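Cuaderno de taller — 5 de agosto de 2025
Visita al centro de demostraciones de Bravorik, célula de manipulación

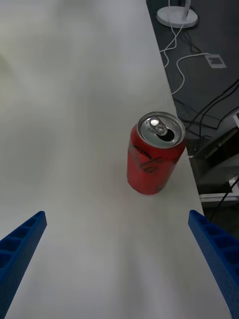
Empiezo por lo que pidió la gente al volver: sí, el brazo coge latas. No, no hemos comprado nada. Apunto lo demás antes de que se me mezcle con el folleto, que está muy bien escrito y no se parece demasiado a mis notas.

La jornada de puertas abiertas iba por turnos de 20 minutos por estación. En recepción me dieron el distintivo número 307 y una bolsa de tela. Luego vino la charla de bienvenida, con la palabra «ecosistema» usada con una generosidad que no le conocía a ningún fabricante de pinzas. Me salté el café para llegar pronto a la célula de la mesa blanca, lo único que me interesaba de verdad.

La tarea: acercarse a una lata de refresco roja, abierta, puesta de pie casi al borde de la mesa, cogerla y llevarla a la otra punta. Pinza de dos dedos azules con celdillas rectangulares por la cara interior. Pregunté por el material y me contestaron que «polímero técnico», o sea que sigo igual. Cámara en la muñeca. El control lo pone Stojanović, la integración es de Reler y Bravorik pone el nombre grande en la pared.

Resultados, según mi libreta:
— Vi 8 intentos. Seis buenos, uno con la lata tumbada y otro en el que el brazo se lo pensó tanto que lo pararon ellos.
— Fuerza de cierre: no la dan. Insistí. Tampoco la dan si se insiste.
— Velocidad: al 60 % «por tratarse de público». Me gustaría saber qué hace al 100 %, aunque a ser posible desde detrás de una mampara.
— La lata tumbada cayó hacia dentro. Hubo aplausos, no sé si al robot o a la física.

Lo de los dedos me gustó más de lo que pensaba reconocer. Me dejaron apretar uno de repuesto con la mano: cede por el centro y la punta se cierra hacia la pieza. Con nuestros botes de muestra, que vienen cada uno de su padre y de su madre, eso nos ahorraría media caja de mordazas. El de repuesto tenía las aristas de las celdillas algo comidas. Pregunté cuánto duran y me hablaron de la facilidad del recambio. Tomo nota de la respuesta.

Menos me gustó el fondo de la mesa. Mate y blanca, preciosa, y contra ella una lata roja se ve hasta con los ojos cerrados. Pedí que probaran con un vaso transparente y me dijeron que eso estaba «en la hoja de ruta». Nuestro banco es gris, está rayado y tiene una mancha de mayo que ya forma parte del inventario. Si el sistema depende del contraste, en casa vamos a sufrir.

También me fijé en el suelo: cables blancos en bucle cerca del pie de un soporte, cables negros cruzados más allá, todo a la altura perfecta del tobillo. Me tranquilizó mucho. Llevo años pensando que éramos los únicos.

Otra cosa para discutir: con el objeto tan cerca del borde, el dedo derecho trabaja ya por fuera del tablero. Les sirve para enseñar que no choca, de acuerdo. En el montaje de Lillo no podríamos hacerlo, por la barandilla que tenemos pegada al canto. Hay que medir el hueco libre con la pinza abierta del todo, que es bastante más ancha de lo que sugiere el catálogo. Quien tenga el calibre largo, que lo devuelva al cajón, por favor.

Del resto de estaciones, poco. Un paletizador correcto y ruidoso. Un puesto de atornillado al que no llegué, con una cola que daba la vuelta al mostrador de los bocadillos (puede que fuera la cola de los bocadillos).

Pendiente:
Pedir dos dedos sueltos a Reler, pagando, sin compromiso de célula.
Preguntar por escrito la fuerza de cierre, a ver si por correo son menos tímidos.
Montar una prueba con nuestros botes, llenos y vacíos, sobre el banco gris y con la luz que hay.
Revisar si el controlador de Stojanović habla con nuestro autómata o hay que comprarle un intérprete.

La bolsa de tela está en el perchero, para quien la quiera. Dentro quedan un bolígrafo que no escribe y el folleto.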